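Ticket 694: Arm spills when it puts ice in the glass
Project: Jestholm drink table (shared workshop)
Opened by: Borghild Hovland
Assigned to: Sigrun Lindqvist
Status: Open, waiting for parts
Priority: Normal

Borghild Hovland wrote:

Hello. I open a new ticket for this because the old one, 454, became very long and was mostly about the power supply.

The problem: when the left arm moves ice from the bowl to the glass, water lands on the table in many of the runs. The pouring with the jigger is also not good, but I think this is a different fault and I describe it further down.

Setup is the same as in August. Two arms on the printed mounts, Gidar servo boards with the standard firmware, and our own control script on the old laptop. I did not change the speed limits. The wrist joint on the left arm was replaced by me two weeks ago, and after this I did the zero position again with the paper jig.

What I tried so far:
1. Restarted the boards and the script. No change.
2. Tightened the screws in the left wrist. One was a little loose, but the result is the same.
3. Ran the motion with no ice and an empty glass. The path looks correct and stops where it should.
4. Ran it again with ice. On the fourth run the gripper touched the rim and the glass moved. 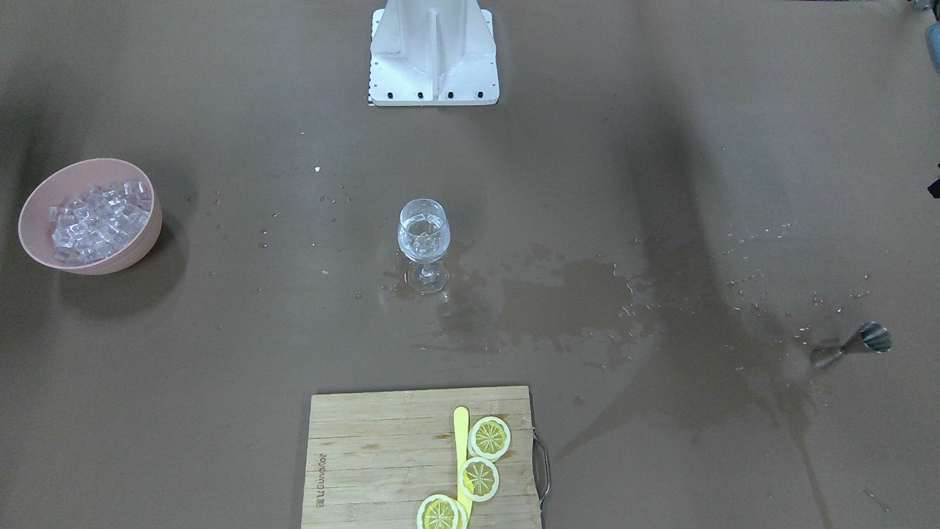
Table after run 28, nothing wiped or moved yet.

The large wet area begins at the foot of the glass and goes to the right. There are also small drops between the pink bowl and the glass. I would expect some there if the ice drips on the way, so maybe these are normal and only the big one is the fault.

The jigger is lying on its side at the lower right. In the script the last step is to set it down standing, so this step is wrong too. I looked in the log for run 28 and the gripper command to open was sent, but I can not see from the log how high the jigger was at this moment. I can add the height to the log if you want it.

The lemon part I have not tested in this series. I sliced them by hand and left the knife on the board, please ignore this.

Sigrun Lindqvist wrote:

Thank you for the clear report. Two questions before I look at the code.

Is the wrist servo you put in the same type as the old one? The Eklund ones we have in the drawer have more play in the gear. With a light load you will not notice it, but with something in the gripper it can sag a few millimeters.

And which value do you have for wrist_offset in the config file? It should be 997 after the last calibration.

Borghild Hovland wrote:

The servo is from the drawer, so it is Eklund. I did not know there was a difference, they look the same and have the same connector.

My wrist_offset was 1012. I think the file was overwritten when I did the zero position again. I changed it to 997 and did five more runs. The gripper does not touch the rim now. Two of the five were still wet on the table, but much less. The jigger fell over one time.

Sigrun Lindqvist wrote:

Good, then the offset was one part of it. The rest is probably the play in the gear. I ordered a servo of the old type from Sarnedis — they say one week. Until then please lower the left arm speed to half in the script, and add the height to the log as you offered.

For the jigger I want to see the height values first. If it opens too early we only need to change one number. Please keep the file from run 28 and do not clean the log folder.

Borghild Hovland wrote:

Done. Speed is at half and the height is now the last column in the log. I also made a copy of the config file, it is in the project folder under "backup".

I leave the ticket open until the servo is in.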